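Projects > Household Chores > Progress Reports

Chore trials: May report
1 min read

Work done
Brastetti ran 900 folding attempts on towels and shirts. Towels are usable. Shirts still need a person to finish some 20 in every 100. Dark cloth remains the slowest to grip.

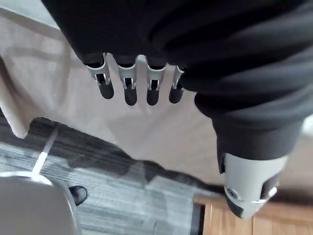

Next period
Start shelf restocking at Stisanico. No change to the budget.

Related
Peltix sleeve covers: wear notes
Roman shop-floor trial, first results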